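# The Sponge and the Blue Dish

Kyu-ri Min has written about dishwashing for 19 years, and most of the letters she gets are still about sponges. Readers want to know which side to use, how long to keep one and whether the green pad will ruin their plates.

Her answer to the first question is short. The yellow foam is for washing. The green pad is for food that has dried on. A sponge that folds easily in half gets into cups and corners, and one that has gone stiff should be thrown out.
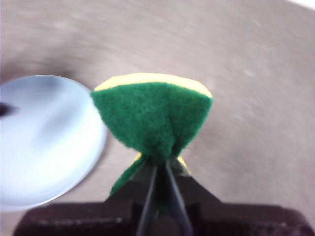
Min changes hers on the first of the month. She buys them in packs of 40 from Meltora, a housewares shop in Prerndale, and gives half of each pack to her sister.

Pastel dishes need more thought. A matte finish shows scratches sooner than a glossy one, and pale blue shows tea and tomato. Min starts with the foam side and a drop of soap, and lets stubborn spots soak overnight before she tries anything rougher.
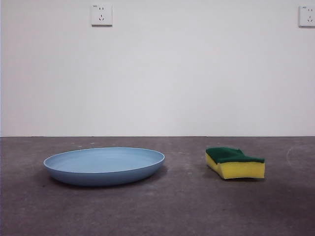

*A light blue dish and a two-layer scrub sponge.*

In May she asked readers how they wash their everyday bowls, and 853 wrote back. Many go straight to the green pad out of habit. Several said their bowls had turned dull in the middle, where the scrubbing is hardest.
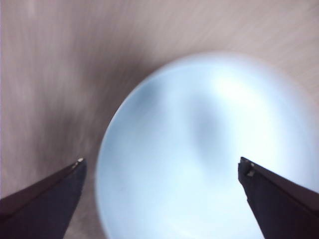 A dull patch can't be washed out. Min keeps her own worn bowls for fruit and for rising dough, and puts the newer ones on the table.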